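Bangera Evening Course, Food and Display
Handout for session 12, setting out fruit

Hello again all. I promised to write up what we talked about, so here are my notes, tidied a bit.

Start with the tray. I like a plain white one with a raised rim, because a pattern fights with whatever you put on it. Wipe it and dry it properly, then look at it from low down near a window - smears you'd never spot from above show up straight away. The ones in the Plornon cupboard scratch easily, so please use the soft cloths!

Then think about where the first piece goes. Most of us plonk it right in the middle (I did for years) and then have nowhere to go with the rest. Try a long fruit on a slant towards one corner and leave yourself plenty of clear space. Bananas are lovely for this, and I'd pick one that's still a touch green, as it keeps its shape and won't bruise while you fiddle with it.
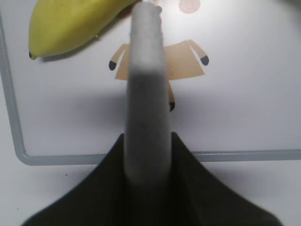 Once you're happy with the slant, turn the tray a little and look again. I usually end up moving things twice. Small fruit goes on last, in a loose bunch, and 200 g of grapes is plenty for a tray this size.

For next time, bring one long fruit and one round one, and read page 323 of the Urkuvon book, the bit on curves and edges.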